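Listing pages talk, speaker notes
(20 min slot, leave 5 for questions, water on the lectern)

OPENING
Who here booked a room this year off the first paragraph alone? Hands. Wait for it.
Then - who remembers one word of that paragraph? Expect laughs, move on.
We manage listings for small hotels. Polow and Dodis are the two I'll use today, both city hotels, both under 50 rooms. Dodis has 48.

WHAT GUESTS READ
Distance to the station. Check-in time. Is breakfast in the price. Thats it, mostly.
"Lively district" - every hotel in town says it. Drop it.
Say which exit of the station, which side of the street, how many stairs with a suitcase.
Polow had "a short walk from nightlife" on the page. Guests wrote in asking if they'd be able to sleep. Fair question!
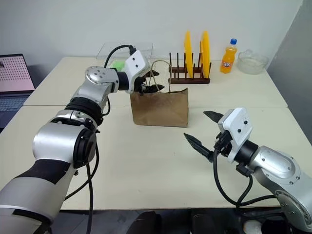 THE QUESTIONS BOX
Read the Dodis numbers slowly: 347 guest questions in February. Biggest group by far was late check-in.
Answer was on the page the whole time, under Policies, closed by default.
We moved it up next to the room price. One line: desk open till 2 a.m., after that use the keypad.
Don't claim a percentage here, we're still waiting on the spring figures.
Translation - the machine version turned "quiet side" into "silent page". Get a person to read it once per language. Melnyk page is the worst one, show it only if time is ok.

LENGTH
Old Polow text ran to 2000 words. Nobody's thumb goes that far.
Cut to: where, rooms, food, getting in late, luggage.
Luggage!! People ask about left bags more than about the pool. Say if it's free, say until when.
Nosell still has the old style page up, good before/after if somebody asks.

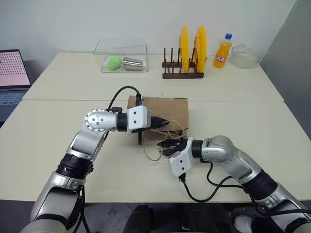 Robot arm, cream tabletops

CLOSE
Homework: open your own listing on a phone, find the check-in time. Count the taps.
More than 2, fix it tonight.
Handout is by the door, has the one-page template and teh list of phrases to cut.
Questions - repeat them into the mic, back row couldn't hear last time.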